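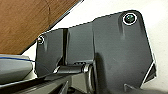 Lamduan reckons the girls from Rakley should never have read the comments under the video, and that if she was their manager she'd have taken every phone off them at the airport. Easy to say. She's never had 506 strangers telling her to go back to singing in shopping centres.

1st July. Up late, no toast, no bread. Read the whole Rakley mess on the bus instead of my book. So the singer walked off after four songs at Bresdale, the crowd booed, somebody filmed it, and now there's an apology that says nothing. "Exhaustion." Always exhaustion. Mum says it was nerves in her day. I paid 75 dollars for that tour in May and they did the full set plus two extras, so I'm not going to join in.

Kurek has put out a statement as well. He produced the first album, hasn't spoken to them in years, suddenly very concerned about their wellbeing. New single out this month, what a coincidence. Lamduan thinks he means it. We argued through most of lunch and she called me cynical, then she showed me the bit where he says he "knows what that sort of pressure does to a young person" and ok, it did sound a bit more like a real human wrote it. Still.

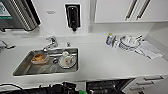 The kitchenette, long white bench and the sink.

Other thing – tickets for the Markau night. Only 500 seats, on sale at 12, and I was in a meeting at 12. Of course. Got on my phone under the table, queue thing went round and round, then it threw me out at the payment page. Tried again after and there were singles left up the back. Bought one. Lamduan bought one too, diffrent row, so we'll be waving at each other like idiots.

If Rakley still play it. They're second on the bill and the web site hasn't changed, but the drummer deleted everything off his page this arvo and the fan group is in tears. Someone's cousin heard they've split. Someone else's cousin heard they're rehearsing. Have decided to believe the second cousin.

Must ring Mum back. Must stop refreshing the fan group, it's past bedtime and all anyone's posting now is that same clip from Bresdale, slowed down, with sad piano over teh top. She looks so tired in it. Leave her alone.

Bread tomorrow. And bus card, it's nearly empty.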